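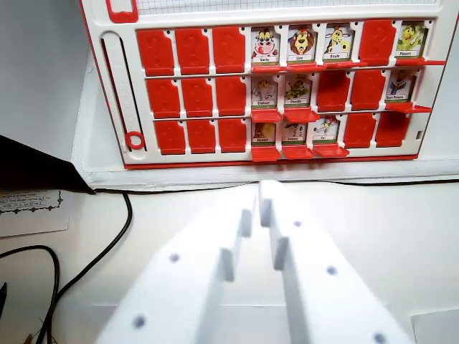

Boletín de Flillow, 2020-05-03

Va rápido que cierro esto desde la cocina y el correo tiene que salir antes de cenar.

Lo primero: ya hay fecha (bueno, mes) para la antología. Julio. Se llama Hollenstein, como el pueblo del relato que la abre, y lleva 11 cuentos de fantasía y ciencia ficción escritos en español o traducidos para la ocasión. Recibimos 151 manuscritos. Muchos más de los que esperábamos, de ahí el retraso en contestar. Si mandaste algo y sigues sin respuesta, mira la carpeta de spam y luego escríbenos, sin miedo.

El cuento traducido más largo es de Osamu Koyama. Puede que os suene por Tidton, la novela corta de los faros que hablan entre ellos por la noche y no se ponen de acuerdo en nada. El nuevo se titula "La contable de las mareas". Una mujer lleva los libros de un puerto que cambia de sitio. Poca acción, mucha factura, y un final que me tuvo un rato mirando la pared. Koyama nos pidió que no se tocaran los párrafos largos y no se han tocado. Un par de frases siguen dando guerra en la traducción, sobre todo los juegos con las palabras para deuda, que en castellano no salen ni a tiros. Irá una nota al final del cuento, corta.

Sobre el resto del índice: lo publicamos entero en el próximo envío, cuando hayan firmado todos. Faltan dos contratos. Adelanto que hay una historia de brujas en una gasolinera, una space opera contada entera por la lavandera de la nave y un cuento de fantasmas sin fantasma que provocó la única discusión seria del equipo. Ganó el sí.

Formato. Papel y digital. En papel serán unas 98 páginas, grapada no, lomo de verdad esta vez (sí, leímos las quejas). El precio en papel es de 19 euros con envío incluido a península y Baleares. Canarias y fuera de España, preguntad antes porque con correos como está no prometo nada. El digital sale el mismo día, epub y pdf, sin protecciones raras. A quien ya tenga suscripción anual le llega sin hacer nada, pero repasad que la direccion esté bien puesta, por favor, que el año pasado volvieron paquetes.

Presentación: en persona no va a poder ser. Haremos una lectura en línea, cada autor unos minutos y luego charla. Koyama leerá el principio en japonés y después va la versión en castellano. Enlace en el próximo boletín. Se grabará, salvo que alguno de los que leen prefiera que no.

Más cosas, en desorden.

Drarkilum, el podcast, vuelve. Episodio nuevo grabado, falta montarlo. Va de mapas al principio de los libros: quién los mira, quién los salta, por qué siempre hay una cordillera tan cómoda justo al norte. El sonido de la segunda mitad es regular, cada uno en su casa y con lo que tenía.

La convocatoria de microrrelatos sigue abierta. Tema libre dentro del género, un texto por persona, en el cuerpo del mensaje y sin adjuntos. Los adjuntos no los abro. Pagamos poco pero pagamos, y al aceptar el texto, no al publicarlo.

Buscamos también a alguien que corrija pruebas en junio. Remunerado, por horas, con paciencia para las rayas de diálogo. Mandad dos líneas contando qué habéis corregido antes, no hace falta curriculum.

Fe de erratas del boletín anterior: la reseña de Tidton decía que era la segunda novela corta de Koyama y es la tercera. Culpa mía, copié de una nota vieja. Y el enlace a la entrevsita estaba roto, ya funciona.

Respuestas a este mismo correo. Tardo, pero contesto.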